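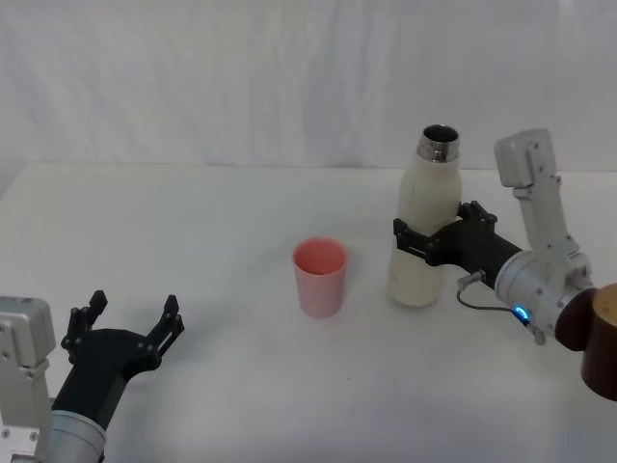

Brandero rassemble 528 fiches d'apprentissage du bâtiment, rédigées par des formateurs et des tuteurs de chantier qui ont bien voulu nous confier leurs carnets (merci à eux, il y avait parfois du plâtre entre les pages !). Chaque fiche suit un apprenti pendant une période en entreprise : métier préparé, tâches confiées, gestes acquis, remarques du tuteur. Le vocabulaire est celui du quotidien, et l'on y parle autant du coffrage que de la pause, avec son gobelet en plastique rose ou sa bouteille isotherme blanche à col en inox, débouchée sur un coin de table. Nous avons gardé ces passages, parce qu'ils disent bien la vie d'une équipe.

Contenu

Le fichier principal, fiches.csv, contient une ligne par fiche. Le dossier remarques réunit 3000 commentaires courts, reliés aux fiches par la colonne id_fiche. Cinq métiers sont couverts : maçonnerie, charpente, couverture, plomberie et peinture.

Provenance

Les carnets viennent des centres de Pladorton et de Strickland. Ceux de Strickland, 275 fiches en tout, étaient manuscrits — la transcription nous a pris bien plus de soirées que prévu, et il reste sûrement des coquilles.

Utilisation

Ouvrez les fichiers en UTF-8, avec le point-virgule comme séparateur. L'outil Grillach, fourni dans le dossier scripts, permet de filtrer par métier ou par année de formation.

Limites

La peinture est peu représentée, et les abréviations changent d'un tuteur à l'autre. Les noms des apprentis et des entreprises ont été retirés. Si vous en repérez un qui nous aurait échappé, ouvrez un ticket et nous corrigerons la fiche. La prochaine version est prévue pour août.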